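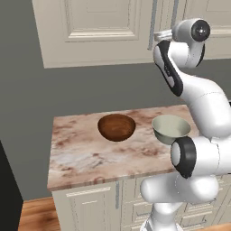
Figure 1. Simulated kitchen with the arm and two bowls on the counter.

Robot Manipulation Lab, Section 3
Handout for the two-bowl exercise
Instructor: Mireille Obeidat
Lab assistants: Iñaki Arrieta, Delia Salinas
Report due: 10/29/21, before lab

1. Scope

The exercise covers object selection, grasp pose and motion planning in a fixed kitchen layout. All work is done in the simulator. Your program receives the name of one bowl, plans a grasp on its rim, lifts it, and sets it down at a target point on the counter. The other bowl must stay where it is.

You need the planner from the previous assignment. Groups whose planner did not pass may use the reference version in the course folder, with a note on the first page of the report.

2. Objects

The course files call the bowls bowl_brown and bowl_pale. The brown one is wooden with a reddish-brown interior. The pale one is off-white to light gray and stands closer to the arm. They are close to the same size, so do not rely on size to tell them apart. Color works for the default scene. It is less reliable under the alternate lighting file, where the pale bowl and the white shell of the arm get similar values and the segmentation step tends to merge them.

The marble has rust-brown and tan veining. A plain brown threshold will pick up parts of the counter as well as the bowl. Filter by height above the counter surface first, then by color.

3. Frames

The world frame is defined in the scene file. The arm reports its poses in its own base frame. Convert once, at the point where poses enter your program, and use world coordinates everywhere after that. Most of the errors Delia saw in last year's reports came from converting the same pose twice.

Distances are in meters and angles in radians. The log viewer displays degrees.

4. Grasping

Use a rim grasp: one finger inside the bowl, one outside, closing across the wall. The closing direction should be along the radius of the bowl at the chosen rim point. If it is off by much, the bowl turns as the fingers close and the final pose will be wrong even when the lift succeeds.

Sample candidate points around the full rim, then discard:
- points where the outer finger would enter the gap between the bowls
- points with no inverse kinematics solution
- points where any link passes within the safety margin of the upper cabinets

The third test is the one people leave out. The cabinets hang over the work area, and a high approach that looks fine from the gripper's side can put an upper link into a door. Check every link along the path, including the return.

5. Procedure

Load the scene and confirm that both bowls are listed. Run the planner for bowl_brown with the default target. Save the log. Reset the scene and repeat for bowl_pale.

Reset between runs even if the first run failed early. A partial run can leave a bowl slightly displaced, and the next plan will start from the old pose.

When both single runs work, start the batch script. It performs 103 trials with small random shifts in bowl position and writes one line per trial. Set the random seed to 24 so that results can be compared between groups. Do not edit the output file by hand. If the script stops, restart it with the resume flag.

6. Report

Maximum length is 3 pages, not counting plots. Include:
- success rate for each bowl
- a table of failures by cause (no plan, collision, slip, wrong final pose)
- one plot of joint angles over time for a successful trial
- a paragraph on the most frequent failure and the change you would make first

State which rim points your sampler preferred for each bowl and whether the preference differs. The pale bowl is near the arm and some joint configurations get tight there, so expect the planner to reject more candidates.

One report per group of 2. Put both names on it.

7. Known problems

The collision checker treats each bowl as a solid convex shape unless the mesh option is on. With the option off, every rim grasp is reported as a collision. Turn it on in the config file before the first run.

The viewer may freeze when the camera is moved during playback. The log is not affected.

Questions about the planner go to Iñaki. Questions about grading go to the instructor.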